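Old office desktops: recycle whole or pull the drives first?
Forum: Small Office Help

kbisht_63
Posted May 23, 2022
We're clearing out a storage room at work and there's a stack of old desktops that haven't been turned on in years. The boss wants them gone before the lease is up in October. A recycler called Kandpal will pick them up free if we leave them complete. If we take parts out they charge 6 dollars a unit. Is it worth paying that just to keep the hard drives? Payroll was done on at least two of them. 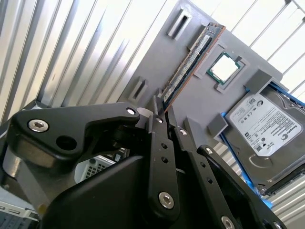 I asked Kandpal what they do with the drives and was told they are "processed." That was the whole answer.

marlow_t
Pull them. "Processed" could mean anything. Four screws and two cables in most cases.

SarlaS
Disagree. If you wipe the drives properly first you can leave them in and skip the fee. I did that for a dental office and the recycler gave us a certificate for each machine.

marlow_t
Wiping works if the computer boots. These have been sitting for years. Some won't.

SarlaS
Then pull the ones that don't boot and wipe the rest. No reason to pay for all of them.

pallavi.sri
Check your state rules too. Where I am, a business has to keep a record of what happened to anything with employee data on it. We use a spreadsheet with the serial number, date and initials.

Also unplug the machine and hold the power button for 10 seconds before you open it. Leave the power supply closed up. There's nothing in there you need.

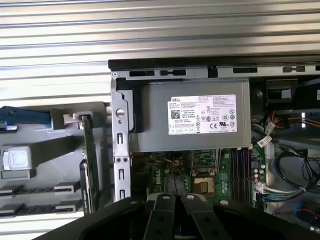 If you do end up with a box of loose drives, a shredding company will usually take them. Ask for a per-drive price in writing. We got quoted one number on the phone and billed another.

kbisht_63
Thanks. Leaning toward Sarla's way, but the payroll ones are getting pulled no matter what.

marlow_t
Fair enough. I'd still pull them all.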